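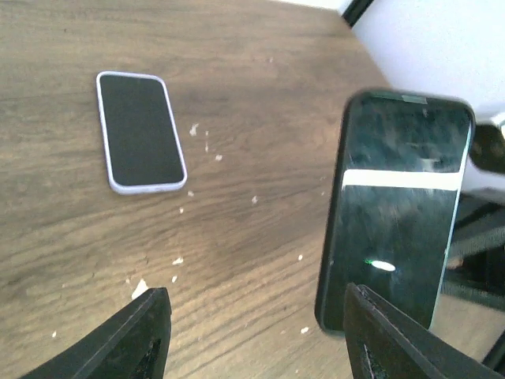 Phone on the table, face up.

Satach Enduro Knee Guards, long-term review

I bought these in December to replace a pair of hinged guards that had gone slack at the knee. Satach sells them as a trail and light enduro guard, and the shop in Otville let me try two sizes over my riding trousers before I paid. I came out with the large.

They have now done 57 hours on a 250 two-stroke, mostly woodland and a couple of wet hare and hounds. The shin cup sits well inside the boot and doesn't push the top buckle open, which my old pair did every time I stood up. Sitting down for long road sections is less good – the upper strap rolls and pinches behind the knee. 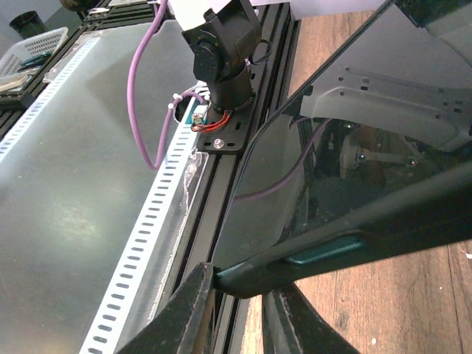 Photo: Drita workshop

I had one proper fall in them, on roots at the Ndlovu practice ground. The left guard took the hit and stayed where it was. There's a deep scratch in the cup and no crack that I can find.

Washing is simple enough. The pads come out on hook and loop and go in at a low temperature, but allow two days for them to dry. 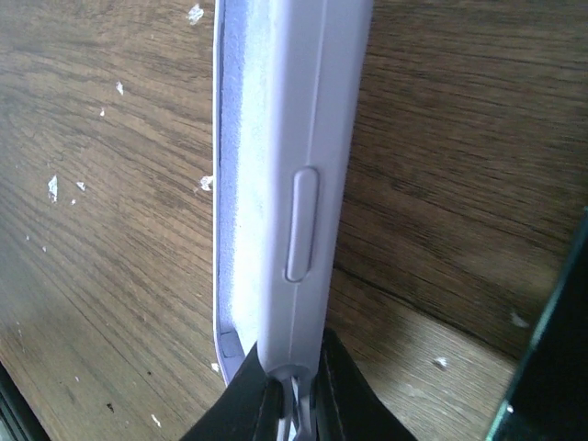
The straps are the weak point. The silicone print on the inside of the lower one has started to peel, and the hook and loop fills up with mud and grass. I pick it clean with an old comb. Spare straps can be had, though mine took three weeks to turn up and one was for the wrong leg.

Against the Drita guards a friend lent me, these are lighter and cooler but don't hold the knee as firmly at the sides. If you've hurt a ligament before, I'd look at a full brace and spend the extra.
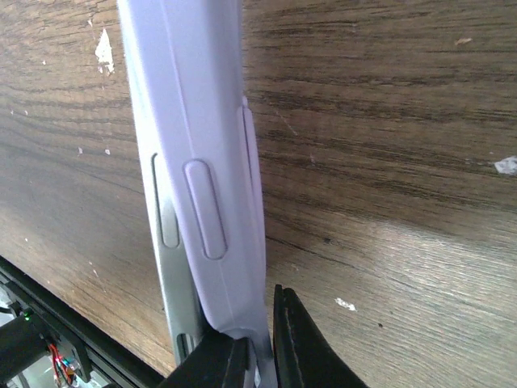
Pale plastic, raised oval button.

Good points: fit in the boot, weight, easy to strip down. Bad points: straps, slow spares. I'd buy them again at the price I paid, with a spare set of straps in the same order.

Reviewed 11/07/2018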